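4.2 What people typed into the search box

I'll admit I went into this part of the study expecting the keyword lists to be boring. They weren't! We pulled 2829 listings from Flavach, the mid-sized stock picture library we'd been working with since September, and kept only the ones where the contributor had written both a title and a free-text caption. Then I sat down with the search logs and tried to work out which words buyers and sellers had in common.

My first surprise was how little the captions mattered. Contributors on Flavach love long ones (I found a caption for a plain gray coffee mug that ran to 63 words, most of them about teamwork), and buyers hardly ever type anything longer than three words. They type "mug desk" and start scrolling. If the first two rows don't look right they change one word and go again, and they'll keep that up for a good while before they touch a filter. I do exactly the same thing when I need a slide background, so I can't really scold anyone.

The second thing I noticed is what I've been calling padding. A seller uploads a picture of a laptop and tags it "success," "growth," "future," "synergy" and so on, hoping to catch a few stray searches. We had a hunch that padding would push a picture up the results, at least at Flavach, where the old ranking gave every tag the same weight. So we took 680 of the listings, stripped out every tag that two of us agreed you couldn't point at in the picture, and ran the same logged searches against both versions using Zester, our little replay tool.

Figure 3 goes with this part of the section. The short version is that padded listings turned up in more searches and got opened less often when they did. I'd been hoping for a cleaner split than we got. Business pictures behaved just as I'd guessed, food pictures did almost nothing, and the travel ones went the other way, which I still can't explain very well – my best guess is that "paradise" and "escape" are words travel buyers really do search for, so they aren't padding at all in that corner of the library. We should've handled them separately from the start, and in the Rornport re-run (see 4.4) we did.

A word on agreement, as one reviewer asked about it. Two of us marked each tag on our own, and we matched on roughly 72 percent of them the first time through. Most of the fights were over mood words. Is "cozy" something you can point at? I said yes for blankets and no for kitchens, and I'm not proud of how long I argued for that. In the end we went with the Okoro rule, named after the spreadsheet it was first written down in: if both of us could put a finger on the screen and say "there," the tag stayed.

Figure 3.
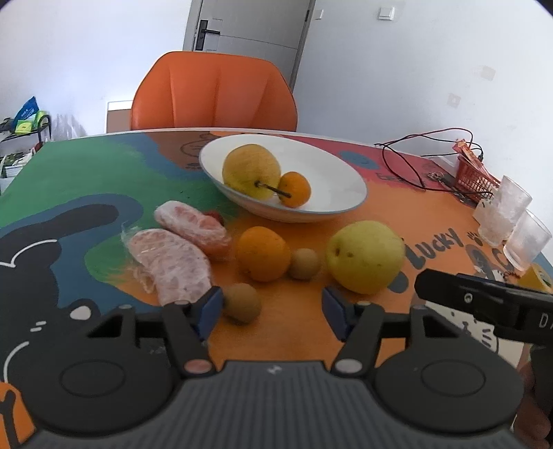

The same rule gave us trouble with color words, and I want to flag that before moving on to prices. "Blue" is easy enough, but sellers also write "bluish," "navy mood" and "cool tones," and we kept the first two and dropped the third without any strong reason. I re-ran the numbers with all three kept in and the business result barely moved, so I've left the tables as they were.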